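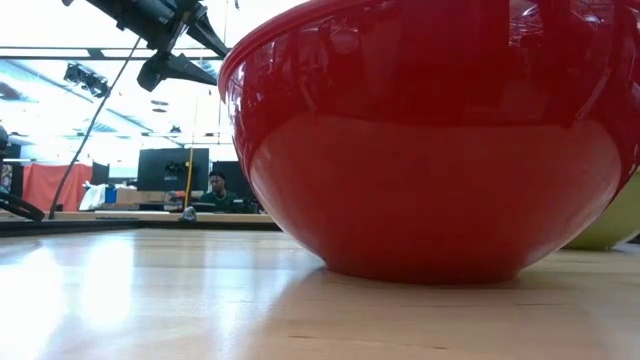
From the Features Desk, Imisthorpe Campus Quarterly
December 1, 2024

I have broken a lot of bowls in my life. I mention it because I spent most of an afternoon in October watching a robot learn to deal with one, and I went in feeling pretty superior (I have thumbs!) and came out feeling a little more tender toward anything that has to pick up a round, slippery object for a living.

The occasion was the open day at the Tarau lab, out at the far end of campus where the parking finally gets easy. They do this once a year. You sign a sheet, you get a sticker with your name on it, and then you wander about and ask people questions while they try to keep working. I'd been meaning to go for ages, and this year I finally had an editor telling me to.

I was expecting something chilly and secretive, I guess. What I got was a big bright room with a ceiling so white it made me squint, somebody at a desk behind the workspace with a big dark screen at his back, and a red-orange curtain over on one side that I liked very much. There were black cables looped up at the end of the table. It felt like a place where people get things done and then go looking for their coffee.

And there was the arm, black and angular, coming down over a pale wooden table toward the shiniest red bowl I have ever seen. I mean shiny like a new car. You could see half the room in it, all bent out of shape, and it threw a little blush of red down onto the varnish. A second bowl, a sort of pale yellow-green, was tucked in behind.

My guide was Llinos Morgan, who runs the kitchen project and who has clearly explained it to a great many people already, including, that morning, 42 middle schoolers. She was very patient with me. I asked first why they'd chosen bowls, and she laughed and said I should try describing to a machine where a bowl is.

"You look at it and you see a bowl," she said. "The camera sees a bowl with a window in it, and a ceiling, and you."

So the shine is the trouble! I'd never thought about it. A glossy surface is mostly a picture of other things, and when you walk past it that picture moves, even though the bowl is sitting perfectly still. Llinos had me lean over to one side and then the other while I kept my eyes on the red one, and sure enough, the reflections slid around like fish. I felt slightly seasick. I also felt I understood more in ten seconds than I had from the whole handout.

Then there's the shape. The fingers on this gripper are flat black wedges that come down to a point, and a bowl is all curve. If you squeeze a big round thing from the outside, Llinos told me, it would much rather scoot away from you. What they want is the rim: one finger inside, one finger out, close gently, lift. People do it that way too, if you watch them. I went home and watched myself at the sink that night and I can confirm that I am a rim person.

The program that decides all this is called Skosis. I asked what the name meant and got three different answers from the three people standing closest to me, so I'm leaving that one alone. As far as I could follow, you don't type in "go here, close there." A person guides the arm through the job over and over, and Skosis works from those recordings. For the bowls they had put in 200 of them before open day. I asked if that was a lot and somebody behind me said "no" at exactly the moment somebody else said "yes."

I got to have a go at the guiding. I want to be fair to myself here, so I'll say that it's harder than it looks and that the room had gone rather quiet. You hold a controller, and the arm does what your hand does, only a tiny bit later, and that tiny bit is what gets you. I kept thinking it hadn't heard me and pushing further. My first try went nowhere near the rim. On my second I nudged the bowl along the table with a squeak that I can still hear. On my third I got one finger over the edge, closed it, and lifted the thing maybe the height of a matchbox, and I'm afraid I cheered. Llinos asked me if they could leave my attempts out of the recordings. I said I thought that would be best for everyone.

After that Skosis took its turn with no one holding anything. I'd love to tell you it was thrilling, but it was slow, and I came to enjoy the slowness. The arm drifts over, stops, seems to have a think, drifts a bit more. You find yourself leaning with it the way you do with a bowling ball. They ran it 14 times while I stood there, and the tally on the whiteboard at the end had more ticks than crosses, though the crosses were the ones everyone gathered around to talk about. The dropped ones never fell far. They're careful to lift only a little.

A dad next to me wanted to know when he could buy one to empty his dishwasher. Llinos didn't make a face, which I admired. She said a dishwasher is a horrible place: dark, cramped, everything leaning on everything else, and half of it see-through. A table with plenty of light on it is where you start. She wouldn't give him a year. He asked again, a bit differently, and she still wouldn't give him a year.

The people who are really waiting, she told me later when it had thinned out, are the ones at Gajewski, a catering outfit that packs meals for hospitals and would like some help with the dullest part of the line, which is moving empty bowls from a stack to a belt. Their bowls are matte and gray and all one size. I said that sounded easier. She said it was, much, and that this was why she kept bringing in the glossy ones. If it can manage these, the gray ones ought to be a holiday.

I asked where she'd bought the red one, by the way, because by this point I rather wanted it. A kitchen shop in town, on sale, and she'd taken the last.

Practical bits, if you'd like to go next year. It's free, kids are welcome, and you'll want flat shoes, as there's a lot of standing. Go in the second half of the afternoon once the school groups have left and you'll have a much better chance at the controller. Sign-up opens on the campus events page at the end of summer. And if you do get your hands on it, go for the rim, and wait for the arm to catch up with you before you push.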